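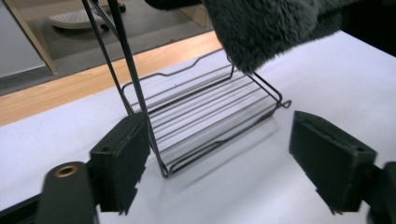
Unit 5: Collecting demonstrations with the hand-held gripper

Course notes, Learning from Examples
Instructor: Oanh Tô. Lab sessions: Tài Kim, Monday afternoon.

What a demonstration is

For this course, a demonstration is one complete attempt at a task, done by a person holding the gripper, from the first movement toward the object to the release. The camera on the tool records the view over the fingers. The learning system will get that view and very little else, so anything you know about the table from looking around the room is not in the data.

The task for this unit

Cloth and a wire rack. The operator picks up a piece of cloth, carries it to the rack, lays it over the wire and opens the fingers. It sounds easy and it is easy for a person. We use it because cloth never takes the same shape twice and thin wire is hard to see against some backgrounds. A policy trained only on boxes and cups usually does poorly on both.

Each group records 40 demonstrations. The full set from last year's course, which we call Paritau, has 594 and is on the course drive. Do not mix your files into it.

Before you record

Check that both fingers open fully and close without rubbing. Wipe the lens. Write down the cloth, the rack and the operator's initials in the session sheet. Start the Brerko logger first and the gripper second - in the other order the finger widths are not saved, and the session has to be done again.

Moving the gripper

Move at a steady pace, slower than you would with your bare hand. Pause briefly before closing the fingers. Keep the spot you are going to grasp between the fingers during the approach.

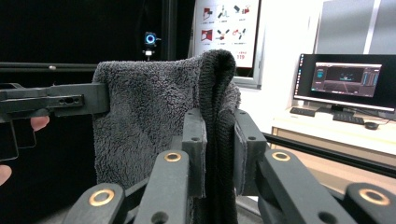
Folds need extra care. If the fingers close on two layers, the cloth hangs differently than it does with one, and it may open up on the way to the rack. Both kinds of grasp are allowed. Mark which one you used in the "layers" column, and if you can't tell, write a question mark. Keep your free hand out of the grasp. If you help the cloth along with your fingers, the system sees a result that the gripper did not produce, and that attempt has to be tagged as assisted.

Variation

Change the starting position of the cloth every time. Turn the rack after every 5 attempts. Switch operators halfway through, as two people rarely approach a fold from the same side. Leave the height of the table alone for this unit.

Failed attempts

Keep them. A dropped cloth or a missed rack gets the label "fail" and stays in the folder. If you recover and finish the task in the same attempt, use "recovered" instead. Last May one group deleted its failures before handing in, and we could not use the set for the Unit 6 comparison.

Checking your files

Play back 3 attempts at normal speed before you leave the lab. Look for blurred grasps, missing finger widths and recordings that stop before the release. Then upload the folder to Prukside along with the session sheet.

Reading for next time: the Ung handout, sections on trimming and labels. Bring one of your own failed attempts to discuss.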